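Óleo de acabamento Belari para tampos e tábuas de madeira
Lata de 887 ml, incolor, acabamento acetinado
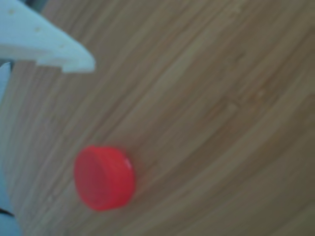

Veio de madeira clara, com uma tampa de plástico vermelha pousada em cima.

Referência: 3,805
Marca: Belari
Distribuição: Hakus
Disponibilidade: em armazém, expedição em 4 dias úteis

Descrição

O óleo Belari é um produto de impregnação para madeira de interior. Penetra na fibra e endurece dentro dela, sem formar película à superfície. O tampo continua a sentir-se como madeira ao toque e pode ser retocado por zonas, sem lixar a peça inteira.

Foi formulado para bancadas de cozinha, mesas de refeição, tábuas de corte, prateleiras e cabos de ferramentas. Aplica-se em faia, carvalho, freixo, nogueira, pinho e bambu. Em madeiras exóticas muito oleosas, como a teca, a secagem é mais lenta e convém fazer um teste numa zona escondida.

O óleo é incolor na lata, mas aviva o tom natural da madeira. Nas espécies claras o resultado é ligeiramente mais quente. Quem quiser manter o aspeto da madeira em bruto deve escolher o Belari Claro, vendido em separado.

Rendimento

Uma lata cobre cerca de 20 m² por demão em madeira dura lixada. Em madeira macia ou muito seca o consumo aumenta, sobretudo na primeira demão e nos topos.

Preparação da superfície

Retirar por completo vernizes, ceras e restos de cola. Lixar no sentido do veio, terminando com grão 180. O grão mais fino fecha o poro e reduz a absorção. Aspirar o pó e passar um pano seco. A madeira não deve ter mais de 14% de humidade.

Aplicação

Agitar a lata antes de abrir. Aplicar uma camada fina com pano de algodão ou trincha e deixar repousar 15 minutos. Remover todo o excesso com um pano limpo. O óleo que fica à superfície torna-se pegajoso e marca com facilidade.

Deixar secar durante a noite e repetir. Duas demãos chegam para prateleiras e móveis. Para bancadas junto ao lava-loiça recomendam-se três, com atenção aos cortes e às juntas.

A peça pode ser usada com cuidado ao fim de dois dias. A cura completa demora duas semanas e, até lá, evitar água parada e objetos quentes.

Manutenção

Limpar com pano húmido e sabão neutro. Não usar lixívia, amoníaco nem esfregões metálicos. Quando a água deixar de formar gotas, aplicar uma nova demão fina. Manchas de vinho ou café saem em geral com uma lixagem leve, seguida de retoque.

Segurança

Os panos embebidos em óleo podem inflamar-se espontaneamente. Mergulhar em água logo após o uso, ou estender ao ar livre até secarem por completo, antes de deitar fora. Trabalhar com ventilação. Manter fora do alcance das crianças. Fechar bem a lata e guardar entre 5 e 25 °C.

Produtos relacionados

Sabão para madeira oleada Belari, 1 litro
Panos de algodão sem pelo Tully, embalagem de dez
Bloco de lixar Josemen, grão 120 e 180
Belari Claro, lata de 887 ml

Envios e devoluções

Por se tratar de um líquido inflamável, o produto segue apenas por via terrestre. Aceitam-se devoluções de latas por abrir, com o selo intacto.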